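Thread about the hand-held gripper on our cloth table, because Els Smits asked how we keep it going. I will write it the way we do it at Turgate, maybe you do it differently.

First the fingers. Two black blocks, a screw in each. We loosen the screws, wipe the inner faces with a dry cloth and put the blocks back. Don't use alcohol on them. Kristof Bosman tried this in June and the faces became slippery for a whole afternoon.

Then the play. Hold one finger and push it sideways with your thumb. If it moves and the screw is already tight, the pivot behind it needs a new bushing. We keep 14 of them in the drawer, from Hendriks. The Visetti ones are cheaper but a little too wide for our pins.

Threaded inserts: look at them before you put any screw in. If an insert turns together with the screw, stop. You can press it in again with a soldering iron, but let it cool 5 minutes before you touch it – I was impatient once and it came out crooked.

After this we check two things on the table. Fully open above the bare wood, to see that both fingers stand at the same height. Then a grip on white cloth, to see that they close on it from both sides.
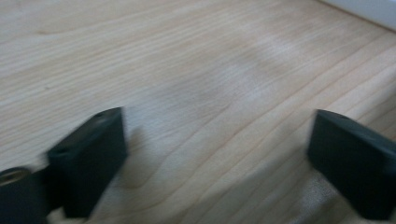
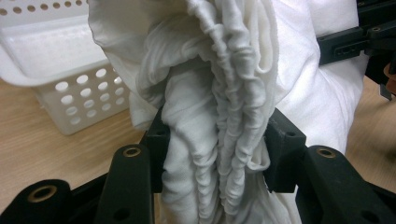

Open over the table first, then closed on the white cloth.

About the light: our lamp makes a pale spot on the wood. It does not disturb the height check, but Floor Cuypers prefers to turn the lamp a bit before she starts. Both ways are fine for me.

For the cloth I take a big handful, not a corner. With a corner you can't feel if one finger pulls more than the other. When one side slips, I go back to the screws before I touch anything else.

We repeat the closing 33 times and then look at the screws again. If one came loose, a small drop of thread locker, the weak type. The strong type we used on the old Tresus gripper and we never got those screws out again.

Hilde Vanhove asked about the spring. Ours is number 13 on the parts sheet. I change it when the fingers come back slowly after opening the hand – there is no fixed schedule for it.

Next time I will write about the cable, it needs its own thread. If somebody knows a bushing that fits a narrow pin and lasts longer, please send me the part number.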